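Print this page | E-mail this page

Filed under: Automation Support > Simulation > Faults and Recovery

Recovering from a Missed Grasp Caused by a Stale Surface Height

This procedure applies to all users of the Rodurness simulation workspace who develop or test pick-and-place routines before transfer to the physical cells at Pleltthorpe. It covers one fault: the arm descends to a part, the fingers close, and the part is left behind or pushed along the work surface. The controller may report a successful grasp in this condition. Routines that show the fault must not be transferred until every step on this page has been completed.

Background

The fault was first recorded during acceptance runs of the board assembly task. Of 26 runs, 4 ended with the gripper at the drop position and no part between the fingers. In each case the log entry read GRASP OK. A routine with the same settings was later started on a physical cell, where the fingers made contact with the table and the protective stop was triggered. No one was injured. One pair of fingertips was replaced.

The review found that the height of the work surface had been stored in the task file when the task was first built. The surface model was later changed, and the stored value was not. The arm therefore planned its final descent to a height that no longer matched the surface. Thin parts were affected first. Taller parts could still be gripped near their upper edges, and for that reason the fault passed unnoticed through several earlier tests.

A second finding concerned the grasp check. The check in use at that time compared the commanded finger width with the measured finger width and allowed a wide tolerance. With a narrow part, the tolerance was wide enough to accept fingers that had closed on nothing.

Before You Begin

You will need:

- A Rodurness account with edit rights to the task file
- The current surface model from the Dornance parts library
- The log from the failed run, saved in full
- Access to the Csizmadia contact viewer, version 3 or later

Do not edit the task file while a run is in progress. Do not clear the log. If the fault occurred on a physical cell, follow the site lockout procedure first and obtain a release from the cell supervisor before starting work on the simulation side. Nothing on this page authorizes entry to a physical cell.

Step 1. Stop the Run and Preserve the State

Select Pause, then Save State. Use Pause and not Reset. A reset returns all parts to their starting positions and removes the evidence of where the part was left.

Name the saved state with the task name and the letters MG. Attach it to the fault ticket together with the log. If the run has already been reset, replay it from the log with the same seed and pause it just before the fingers close.

Step 2. Confirm the Type of Fault

Three different faults can look alike in the log. Compare the saved state with the descriptions that follow.

Missed height: the fingers are centered over the part, but the tips are above it, level with its top edge, or pressing into the surface. Continue with this procedure.

Missed position: the fingers are at the correct height but are offset to one side. Refer to the page on part pose errors.

Slip: contact was made on both fingers and was lost during the lift. Refer to the page on friction settings.

If more than one description fits, treat the fault as a missed height and complete this procedure before considering the others. An error in height can also produce an apparent sideways offset when the arm approaches at an angle.

Step 3. Move the Arm to the Grasp Pose

Load the saved state and run the routine in single-step mode until the arm reaches the last waypoint before the fingers close. Set the speed override to its lowest value. Leave collision checking on. Several users have switched it off at this point in order to reach the pose more quickly, and the result is a reading that cannot be relied upon, as the arm is then free to pass into the surface model.

Turn the view so that the fingertips and the edge of the part are both visible from a low angle. The view does not need to be level. At the correct pose in the board assembly task, the two tapered tips are at either side of the light grey block, at the level of the surface. The cream board with the joystick and the red piece must remain clear of the gripper.
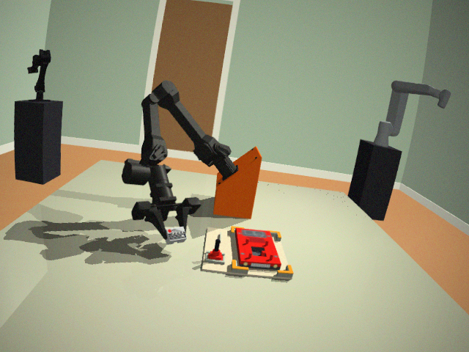
Step 4. Measure the Surface Height

Open the contact viewer and select the work surface. Place a probe point beside the part, on bare surface. Do not place it on the board or on any of the corner brackets, as these sit higher and will give a false reading. Record the value shown under World Z.

Repeat the measurement at two other points well apart from each other. If the readings differ, the surface model is not level. Stop and report the matter to the library maintainer. Adjusting the task file to suit a surface that is not level will move the fault to another part of the table.

Shadows must not be used to judge height. The shadow of the arm changes with the position of the light, and it has been mistaken for contact on more than one occasion.

Step 5. Compare with the Stored Value

Open the task file and find the entry named surface_z. Compare it with the value recorded in Step 4.

- If the two values are the same, the height is not at fault. Restore the saved state and proceed to Step 7.
- If the stored value is higher, the fingers stop short. Parts are missed or held only by the top edge.
- If the stored value is lower, the fingers are being driven toward or into the surface. This is the more serious condition. Mark the ticket as a safety matter and notify the receiving cell at once, even if no transfer has been made.

Also look for the same number elsewhere in the file. In the routines reviewed, the height had been copied into the approach waypoint and the retreat waypoint. Correcting surface_z alone left both of them wrong.

Step 6. Replace the Stored Value with a Reference

Do not type the new height into the file. Doing so corrects the routine only until the surface model is next changed. Instead:

a. Delete the number beside surface_z.

b. Enter the reference to the surface model as given in its library record.

c. Rewrite the approach and retreat waypoints as offsets from surface_z.

d. Save the file under a new revision and enter the ticket number in the revision note.

e. Reload the task. A reference that cannot be resolved will produce a load error, and the routine will not start. This is the intended behavior. Do not work around it by restoring the number.

Step 7. Correct the Grasp Check

Open the grasp settings for each part in the task. The former check, listed as Width Only, is to be replaced in every routine with Width and Contact. Under this setting, a grasp is accepted only if both fingers report contact with the named part and continue to report it after a short lift.

Set the width tolerance separately for each part. A single tolerance for the whole task is no longer permitted. The tolerance must be smaller than half the width of the part at the point where it is gripped.

Set the action on failure to Stop and Hold. The setting Retry must not be used during verification. A second attempt will often succeed after the first has nudged the part into a better position, and the fault is then hidden from the log.

Step 8. Test the Check Itself

Remove the part from the scene and run the routine. The arm should descend, close, lift slightly, and stop with the message GRASP FAILED: NO CONTACT. If it carries on to the drop position, the check is still not working. Return to Step 7.

Next, restore the part and move it sideways until only one finger can touch it. Run the routine again. The arm should stop in the same way. Both tests must be attached to the ticket. A ticket with successful grasps only will be returned.

Step 9. Complete the Verification Runs

Restore the task to its normal starting state and start a batch of 2,000 grasps with random part positions turned on. The batch may be left to run overnight. On completion, check the following:

- No contact is reported between either finger and the work surface
- No contact is reported between the arm and its mount
- Every run marked GRASP OK ends with the part at the drop position
- Every run marked GRASP FAILED ends in a hold, with no further motion

A failed grasp is acceptable at this stage if the arm stopped correctly. A false success is not acceptable in any number. If one is found, save the state and return to Step 2.

Step 10. Request Transfer

Submit the ticket with the batch report, the results from Step 8, and the new revision of the task file. The first run on the physical cell must be made at reduced speed, with the enabling switch held and the surface height measured again on the real table. The simulated height is never to be used as a substitute for that measurement.

Common Problems

The contact viewer shows no surface. The surface has been loaded for display only. Reload it with its collision shape.

World Z changes each time it is read. The simulation is still running. Pause it and repeat all the measurements in Step 4.

The routine stops on every grasp after Step 7. Check that the part name in the grasp settings matches the name in the scene, including capital letters. A renamed part cannot report contact under its old name.

The part jumps when the fingers close. The fingers may be starting inside the collision shape of the part. Open the gripper fully, return to the approach waypoint, and descend again in single-step mode.

Routines built before the change to the surface model should be presumed to contain the fault until they have been checked. Owners of such routines are to open a ticket for each one in December, whether or not a missed grasp has been seen.

Print this page | E-mail this page

Tags: grasp faults, simulation, surface height, transfer to cell

We use cookies to remember your settings and to understand how our support pages are used. By continuing to use this site you accept our use of cookies. Manage preferences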